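Kudik Counter Rig: Overhead Arm Kit for Play-Kitchen Benches

Tarar Workshop Supply / Kits / Arms and Mounts

Configuration: overhead mount, parallel gripper, single counter
Skill level: intermediate, assumes some wiring
Ships as: frame kit, arm kit, electronics box
Counter and cabinet: not included

Overview

The Kudik Counter Rig is a kit for mounting a small arm above a toy kitchen so that it works downward onto the counter. It is meant for a garage, a spare room or a bench in a shared workshop. Builders use it for pick-and-place, for teleoperation practice and for recording repeatable motions with household props.

An overhead mount was chosen over a side mount for two reasons. The counter stays free along its full front edge, so props can be reset by hand without reaching past the base. The arm also approaches most objects from directly above, and this keeps the wrist away from its joint limits during simple grasps.

The frame bolts together from black uprights and one crossbeam. It carries the arm independently of the cabinet. Do not fix the arm to the cabinet itself: a play kitchen flexes when leaned on, and any flex at the base shows up as position error at the fingers.

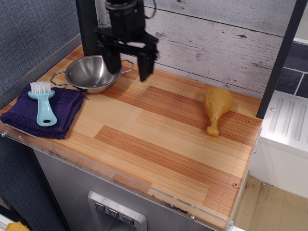
Clearance is the first setting to get right after assembly. Home the arm, then jog it down over the tallest prop you plan to use and save that height as the travel plane. With a shallow steel bowl like this one, the fingers should pass behind the rim as well as over it, and the two wire loop handles need to be counted as part of the footprint. Builders tend to measure the bowl and forget the handles. A finger that catches a handle will turn the bowl before the current limit trips, and every saved position after that is off.

Set the gripper cable at the same time. It exits at the side of the gripper body and must form a free loop through the full wrist rotation. If the loop goes tight at either end of travel, release the upper clip and feed more cable down. Do not let the loop hang lower than the finger roots.

Gripper

The supplied gripper is a two-finger parallel type with a Nirnex driver board. Finger blanks are printed in black and can be replaced with your own; the mounting pattern is in the drawing pack. Fingers close symmetrically on the tool centerline.

Closing force is set in software in 15 steps. Steps at the low end suit foam and thin plastic. Use the upper steps only for metal utensils, and only after checking that the finger pads are seated. The driver holds its last setting after power-off.

For work inside vessels, fit the narrow fingers. The standard pair is wide enough at the tip to contact both walls of a small bowl on the way down, and the driver reads this contact as a completed grasp. 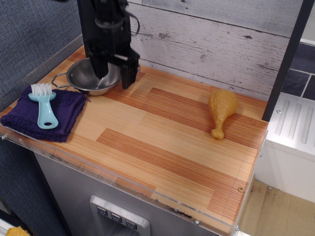

Rim contact is tolerated for short periods. The fingers have a small amount of sideways give, and the controller allows 3 seconds of sustained side load before it backs off to the travel plane. This can be shortened in the settings file. Lengthening it is possible but not advised with printed fingers, which take a permanent set when held against a hard edge.

Counter preparation

Any rigid, level counter will do. A few points are worth attention before calibration:

Fit an edge strip along the front. Clear acrylic is suitable, screwed rather than glued, so it can be taken off for cleaning. It stops round props from rolling to the floor during unattended runs.

Level the surface to the frame and not to the room. The arm has no knowledge of the room.

Put soft goods where you want them and leave them there. Cloth is difficult to grasp from above and easy to drag. A folded towel also makes a usable parking spot for a brush or similar long-handled tool, as it keeps the handle from skating when touched.

Patterned surfaces do not affect the arm. They may affect a vision system if you add one. Strong plank patterns produce false edges, and you may need to raise the detection threshold until only the props remain.

Motion and speed

The controller is an Enix board running the Kudik firmware. It stores 168 waypoints, and these can be split across programs in any way. Each waypoint holds a position, a wrist angle, a finger opening and a speed.

Begin at the lowest speed setting and raise it one step at a time. The overhead layout hides overshoot well when viewed from the front, so watch from the side during tuning. If the frame rings after a stop, reduce acceleration before you reduce speed. Ringing that persists at low acceleration is normally a loose crossbeam bolt.
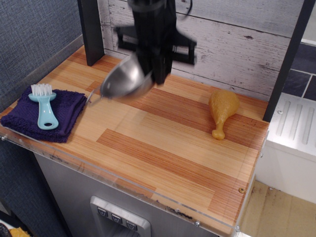

Carried utensils change the picture considerably. A gripped object with a long handle moves the effective load away from the tool centerline, and a fast wrist move will swing it. When the gripper carries something like the shiny metal utensil under it here, with a thin handle trailing toward the left of the counter, the swept area is much wider than the gripper alone, and the towel and brush on that side fall within the zone to check. Enter the utensil length in the tool table so the controller can widen its keep-out margin. With no entry, the margin is calculated from the fingers only.

For ladles and spoons, grip as near to the balance point as the finger shape allows. If the handle is thin, add a wrap of rubber tape at the grip point.

Props

No props are supplied. Good first objects are rigid, light and uneven enough to have one obvious grasp. A toy drumstick works well: the bone end is narrow, the meaty end is not, and a failed grasp is easy to see. Steel bowls are a sensible second step. Leave cloth for last.

In the box

Frame uprights and crossbeam, black
Arm, assembled to the shoulder joint
Parallel gripper with standard and narrow fingers
Nirnex driver board, mounted
Enix controller in vented enclosure
Cable set with 8 clips
Hex keys and frame hardware
Drawing pack and settings file (download)

Not in the box

Counter, cabinet, edge strip, power strip, emergency stop. A stop switch is required. The controller will not enable the motors until the stop input is wired, and the input should not be bridged.

Maintenance

Check crossbeam bolts monthly. Wipe finger pads with a dry cloth; solvents harden them. Inspect the cable loop for flattening where it leaves the gripper and replace the cable if the jacket shows white stress marks. Acrylic strips scuff in normal use and can be left as they are until the screw holes begin to crack.

Known limits

The arm cannot reach below counter height. Cabinet doors, drawers and dispenser buttons on the front face are outside the working volume in this configuration. The side-mount adapter for front-face work is listed separately – it uses the same arm and controller but needs its own calibration file, and the two files are not interchangeable.

Firmware from before the January release does not read the tool table. Update before entering utensil lengths.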